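15 October 2025

Today I did not want to write, but I promised to myself that I will keep this diary until May, so I write.

The morning went to the translation for Juhász. They sent 33 pages about garden pumps and every second word is a part name. I finished 18 of them and then my wrist began to hurt again, the same place under the thumb. Dorottya Illés told me in spring that my desk is the problem. I had on it the lamp, two cups, the dictionary, the bills, the box from Ikari with the cables inside, and my hand had only a small corner to move in. I was a little offended when she said it. Now I think she was right.

So after lunch I stopped working and took everything down. The bills went to the drawer. The dictionary went on the shelf beside the bed, where I will probably forget it. The box of cables I put in the hall and it is still there, I must step over it. Under the lamp I found the ticket from the Pendedance evening, which I was looking for the whole summer, and a dry ring from tea. I washed the ring with warm water and a drop of dish soap, two times, and it went away.

I bought the mouse pad at Ciken last week. It cost less than lunch. The lady there wanted to sell me one with a soft pillow for the wrist, but I like it flat. I tried it wide first, then I turned it the tall way, and so it will stay for now. The white mouse looks very clean on the black.
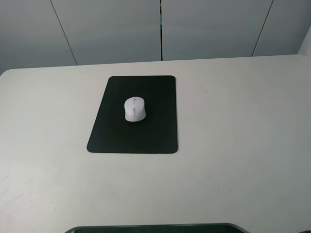 Does a mouse need a pad if the desk is already smooth? Mine worked without it, but the pointer jumped sometimes on the pale surface, and on the pad the hand slides more softly, so I prefer to have one.

In the evening I worked on four more pages. The wrist is tired but it does not burn. I want to ask Dorottya for the name of her doctor anyway. Tomorrow I must write to Juhász about the word on page 2, I have translated it in two different ways and I don't like any of them.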